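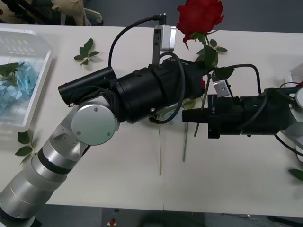 Two robot arms and flower stems on a white tabletop.

Visit to the Skokumness Community Science Day

Members of the Pichon education office attended the Skokumness Community Science Day on Wednesday. The program was open to families and school groups, and all sessions were free of charge.

The office's main interest was the workshop "Bread Before the Oven," led by Elvia Sandoval of the Dendero Learning Center. Sixty children took part in two sittings. Each child mixed flour, sugar and yeast in a bottle, fitted a balloon over the neck and recorded its width at set times. Ms. Sandoval then explained how yeast feeds on sugar and gives off gas.
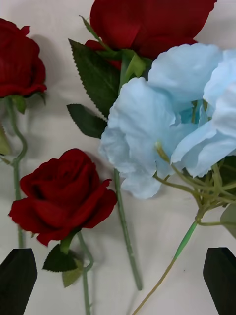
Afternoon Program

Hubert Witkowska opened the afternoon at 2 p.m. with a talk on soil life for older students. Participants looked at garden soil through hand lenses and sorted what they found by number of legs. A shorter session on pond water followed in the Vunano Room, where seating was limited and a second showing was added.

The organizers reported 1,000 visitors over the day. Schools wishing to borrow the yeast workshop kit may apply to the Dendero Learning Center from March. Each kit serves one class and is lent for three weeks.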